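How do you get the needle angle right when suturing with instruments on a practice pad?

Asked 8 September 2023

Hi all, hoping someone can put me right before I chuck the whole lot in a drawer. I'm working my way through the suturing part of a skills course (the Wukham one, if anyone else is on it) and I've hit a wall with closing a simple straight cut.

By hand on a foam block I'm fine, quite tidy even! The minute I do it with long instruments and watch on a screen, I go to pieces. My bites come out slanted, the thread wanders about underneath the needle, and by the third stitch one edge of the cut is riding up over the other. I've been through two Skimer pads at this point and they both look like they've been chewed.
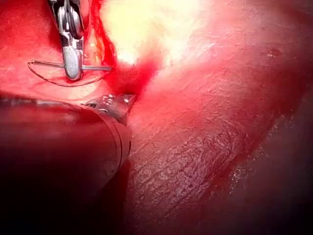
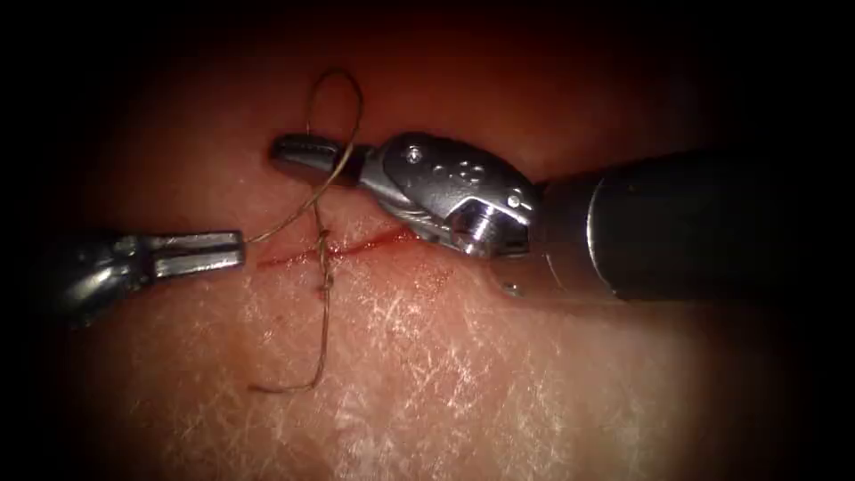
The first one is the needle held in the jaws, the second is the cut with an instrument at each side.

My questions, really: whereabouts on the needle should I be gripping it? And what is the other hand meant to be doing while I drive? Mine mostly hovers and gets in the way. I've got an assessment in November and I'd love to stop dreading it.

2 answers

Answer 1 (accepted)

Oh, I remember this stage so well, and it does pass! I did most of my practice on cheap pads too and ruined plenty.

With a curved needle the usual advice is to hold it a bit past halfway, so one half to two thirds of the way back from the point. Too near the point and you've nothing left to push through with, too near the thread end and it twists in the jaws or bends. If you're using a straight one you can be a bit freer, but it swivels more easily, so check it's square to the jaws before you go anywhere near the pad. Then go in at a right angle to the surface. I was going in almost flat for weeks and couldn't work out why my stitches were so shallow - on a screen it's really hard to judge depth.

Your other hand has a proper job. Use it to lift the edge very slightly, take the bite, then let go and be ready to receive the needle on the far side. Don't squeeze the edge hard or you'll mark it (on real tissue you'd damage it). And pull the thread through in short lengths, a hand over hand sort of thing, keeping it where you can see it.

One more - work one side at a time until you've got the feel of it. In through the near edge, out in the middle of the cut, regrip, then the far edge. It's slower but the two sides match up far better, and that should sort out the edge riding up. Once it's dull you can start doing both in one go.

Answer 2

Practice mostly. I did 100 stitches before I was happy with any of them and 400 before my tutor was. Try the Viris pads, they tear less.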